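3.2 Where people choose to work

I went into this part of the study thinking noise would be the big complaint, and I was wrong. Milagros Sosa and I talked to 17 people at Gresholm, and most of them wanted to tell us about the ceiling!
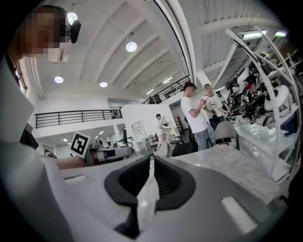

Figure 2. Recessed round lights and angled white beams in the two-story room.

They loved the height - it made long bench days feel shorter, they said - but 3 of them found the lights tiring by late afternoon. We come back to that in the Covholm interviews.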